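Do you need a magnesium spray to sleep?

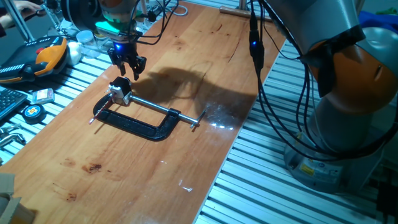 Three readers wrote in September asking whether Dister, the magnesium spray now stacked by the till in half the chemists in Pakarstead, will help them sleep. I read the leaflet twice and I'm still not sure what it claims. "Supports restful evenings" could be said of a hot bath.

The leaflet does mention a survey, in which 322 customers were asked how they felt after a month of spraying their feet. Most felt better. There was no comparison group, and they had all paid for the bottle, so I wouldn't hang much on it.

I put this to Liya Feyisa, a pharmacist at Wubshet. "Magnesium taken by mouth has some research behind it, though the results for sleep are mixed," she said. "Through the skin, I've not seen much that persuades me." She added that anyone with kidney trouble should ask before taking magnesium tablets.

Nuria Gudeta, who wrote to us from Podau, has used the spray for 20 nights. It stings a bit, she says, and she sleeps as she did before.

If you've been sleeping badly for months, see your GP, and take a list of whatever you're already using, sprays included. Next month: do blue-tinted reading glasses do anything at all? Send in your questions by Monday.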